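From: Kohei Nomura
To: Asamoah Building, second floor list
Date: 3/3/24
Subject: Re: Re: the binder cabinet, again

> Kohei, before you and whoever else start shifting paper
> around, can we please settle what the cabinet is FOR? When
> we moved over from the Hovau annex I was told it was for
> current binders only, and within a month it held a fondue
> set and the Prorton correspondence from before my time.
> Also, if the binders are going back in, could they stand
> up? And could somebody look at my chair while you're down
> there. It has been doing the thing again.
> Dee

Dee, all,

Fair questions. I'll take them in order of how much trouble they're likely to cause me.

The cabinet is for current binders. I'm writing this down so that it can be quoted back at me in July, when I will certainly be the one trying to put a fan in it. Current means anything from a job we still expect to be paid for. Hisitz is current. Prorton is current in the sense that they still call, but the old correspondence is going to the basement, where it can be damp in peace. The fondue set went home with its owner, who claims not to have known it was here.

We emptied the whole thing out and are putting it back one binder at a time, which is slower than the usual method of opening the doors and pushing. 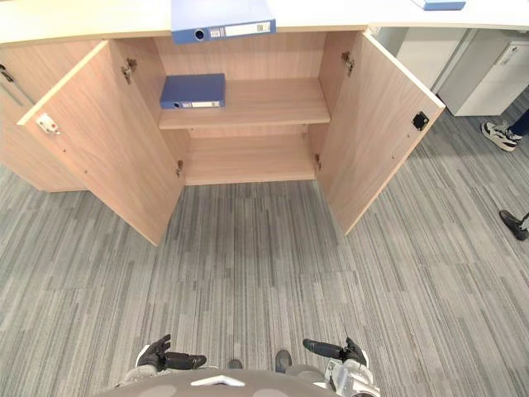
Standing up versus lying flat has now generated 14 messages on this list, and I have read them all, some of them twice. The case for standing up is that you can pull one out without disturbing the rest. The case for lying flat is that a half-full lever-arch leans on its neighbor and eventually the whole row goes over like a drunk choir. My proposal is that they stand, spines out, with the fattest one at each end. If you take an end one out, you put something heavy in its place. I don't care what, within reason. See fondue set.

Labels: write the client and the year on them, in that order, in pen. "Misc" is not a client. "Misc 2" is really not a client. I also found one marked "Ask Kohei," and I'd like it known that I have no idea.

If you have a binder at home, or in your car, or holding up a monitor, I'd like it back. By the register we should have 57 and we do not. I'm not accusing anyone. I'm just saying the register was typed up by Dee, and Dee does not make typos.

The doors are fine, by the way. Somebody wrote in last month that the hinges were going. They aren't going anywhere. What happens is that the right-hand door gets leaned on by people having conversations, and then it sits a bit low, and then it gets called a hinge problem. Please have your conversations against a wall.

Now the chair.

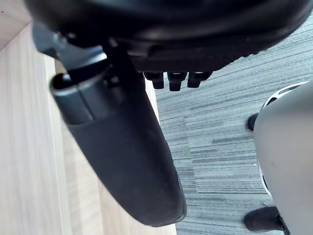 I priced new ones before getting on the floor, and I'd like credit for that. The catalog has a very handsome chair for 2,000 dollars, which I mention purely so that the repair sounds cheap. Most of what people report as "the chair is broken" comes down to somebody adjusting it by feel, in a temper. There are three little black tabs in a row under the seat, all much alike, and none of them is going to explain itself to your fingertips. So get down and look at what you're grabbing, once, when you're not already late for something. If it's the armrest that bothers you, follow it up to the collar and the gray bracket under the seat, and tell me whether the looseness is up there or lower down. "Wobbly" on its own doesn't help me much. I've had "wobbly" from four of you about four different things.

Dee, if yours is doing the thing where it sinks during phone calls, that's a different problem, and the answer is probably a new cylinder. I can order one with the next batch of supplies. If it's the other thing, with the noise, please come and make the noise at me in person. Your spelling of it last time didn't get me very far.

What I still need from the list:

Anyone with Hisitz binders, bring them to me before you put them in, so I can check them off.

Anyone who wants the old dividers, they're in a bag by my desk. They are all tab 2. I don't know where the others went either.

And whoever has the good hole punch, it can be left on my chair with no questions asked.

Kohei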